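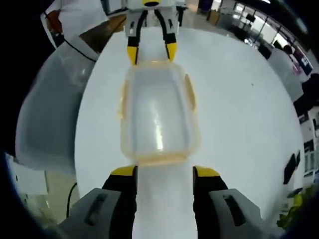 Home | Threads | Kitchen | Archive | Search

Print this thread | E-mail this thread

Bianca Neagu
June 2018

I have reached the age where I own opinions about food storage containers. A thread.

Every household has one good tub. You know which one it is. If you don't know, someone else in the house does and they are hiding it behind the flour.

Ours is clear plastic with a rim somewhere between yellow and orange. My mother calls it amber. My brother calls it "the cheese one." It has held cheese once.

The Neagu family bought it as part of a set at the Dandusow market in February. 11 pieces, it said on the sleeve. They count the lids as pieces. I would like to meet whoever came up with that and shake them by the hand, slowly, for a long time.

An odd number of pieces, too, if you want something to think about at 3 a.m. Containers plus lids. Eleven.

On latches: the kind that snap down over a little tab are wonderful until one snaps off. Then you have a lid that is on in the legal sense only.

I carried soup to Kollau under a lid like that. 27 minutes by bus. The soup and I got off at different stops, emotionally.

On clear plastic: people say buy clear so you can see what's inside. I have seen what's inside. It was rice, and then later it was something with a point of view.

Also it doesn't stay clear. First it gets that frosted look, then you make one tomato sauce and the tub is orange for the rest of its natural life. At least ours already matches at the rim.

The smell test: leave it open overnight, come back in the morning, put your nose in. If you think of a person, wash it again. Mine was my uncle. 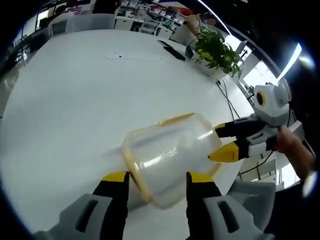 Clear tub with the orange-yellow rim, tipped up over the white table.

Best thing I can tell you about washing one: the rim. Go along the whole rim with a corner of the cloth. Grease lives under there and pays no rent.

Then dry it tilted against something. Flat and upside down traps a puddle, and you will find that puddle with your sleeve.

Krishnamoorthy Poduval has written to me to say he stores all his tubs with the lids ON. Stacked. In a cupboard. Krish, how big is your cupboard? Do you live in a warehouse?

He has replied. It's "a normal cupboard." He has sent measurements. I won't be sharing them out of respect for those of us in apartments in Sollholm.

My system is tubs nested, lids standing up in a dish rack next to them like records. It looks very organized and I still try four before one fits.

Sorted the whole drawer last night. Final result: more lids than tubs, a lid that fits a tub I gave away, and a lid I have never seen before. It's blue. We don't own anything blue.

Kept the blue one. Obviously.

If anyone in Sollholm is missing a blue lid, medium, slightly chewed, describe the teeth marks and it's yours.

Previous | Next | Back to top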